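Perception and tooling meeting, July
Present: Marlene Ross (chair), Dalva Meireles, Clem Tapsell, Pylyp Derkach (notes)
Apologies: Panagiotis Jurić

1. Tracking loss
Dalva reported that the new Fimum build lost its pose in 89 of 471 hand-held gripper recordings. The old build lost 218 on the same set. Marlene asked how many of the 89 look at a plain surface between the fingers. Dalva has not sorted them yet. Clem said the number means little until she does, and that the improvement may come from a looser threshold for calling a track lost.
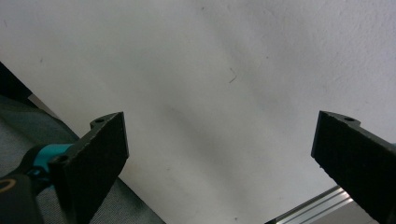 Clem also doubts the feature matcher on pale, low-texture views. It will lock on to any speck it can find and report high confidence. Pylyp pointed out that the fingers should be masked before matching. Dalva said they are masked. Clem asked to see the mask.

2. Graria planner
Walness claims version 4 of the planner needs no hand tuning. Marlene noted they said this about version 3. No decision to upgrade until Pylyp has replayed our own logs through it.

3. Log viewer
Still drops the timestamps on export. Panagiotis sent word that the fix is nearly done, same as last month.

Actions
Dalva: sort the 89 failures by view, send Clem the mask.
Pylyp: replay logs on version 4.
Panagiotis: viewer fix, with a date this time.

Meeting closed 3:40 pm.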